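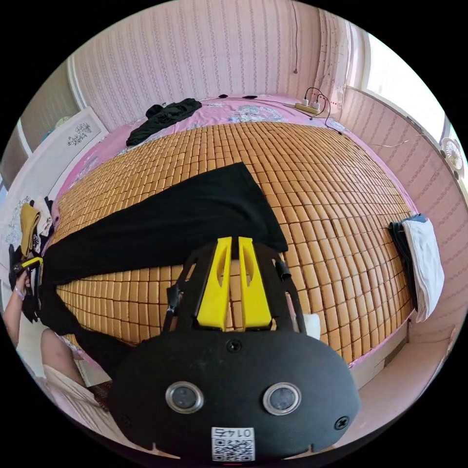 22 August 2018

It is the third night that I sleep badly. The heat in Usberg does not go away after the sun is down, and my window opens only to the yard, where the neighbors talk until late. At two I got up and drank water in the kitchen and read the old newspaper.

Yufang told me on the phone that in her family they change the bed in summer to a bamboo mat and nobody puts a sheet over it. The first night it feels hard, she said, and after that you don't want the cotton back. I have the mat since Sunday. My back is still deciding.

At work I finished the translation for Petkov, 1,831 words about water pumps. I had to write to Teodora two times to ask about one term, and she answered both times with a different word. I took the second one. I will ask Branislav also, he worked with pumps in Gikmont before he came here.

In the evening I walked to the river with Mimoza. She wants to move back to Verkano in January, if her sister finds an apartment with up to 7 months of contract. I said that I am glad for her, and it is true, but on the way home I was quiet. We ate plums from a paper bag and she gave me the rest.

To do tomorrow: pay the phone, call mother before noon, buy lemons. Bogdan still has my good umbrella. It doesn't matter now, there is no rain in the forecast until next week.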